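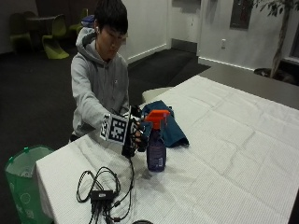
From: Krisztina Dudás
To: Womuddale Hall users list
Subject: Re: Re: spray bottles and the tablecloth question

On the tablecloth question first, as it has had eleven replies and the roof has had none. I am in favour of the white cloths. They make the trestles look as if somebody cares. What I can't support is spraying anything purple anywhere near them. The one I used at Jenley came out of the wash with a lilac patch the shape of Portugal, and it has been the bottom layer ever since.

Peter wrote:
> Could we please agree on ONE cleaner for the long tables.
> At present there are at least four under the sink and one
> has no label at all. Also the cloths are being put away
> dirty, and the teal rags are left in a heap. I found one
> behind the radiator. It had set.

Agreed on all of it, Peter, and I am sorry about the radiator, which may have been me.

My suggestion, for what it's worth:

Cloth off before you spray. Shake it outside, fold it along the creases it already has (they are not coming out in our lifetime) and put it on the shelf by the hatch.

Spray the rag and then wipe the table. If you spray the table directly it runs down the join and drips on your shoes. Turn the nozzle to off when you've finished. It does turn. I was 17 minutes mopping the cupboard floor last month to establish this.

Rags go home with whoever used them. I will take the current lot and boil them.

The green bin wants a clear bag, with the rim folded well over the edge, otherwise the first teabag takes the whole thing down with it. Spare bags are in the drawer marked Fuses. The fuses are in the tea caddy.

As for which cleaner, Elari is cheaper and smells of swimming baths. Krajčí smells of nothing and costs 80p more. I'd pay the 80p. Replies to me and not the whole list, please, unless it's about the roof.

Krisztina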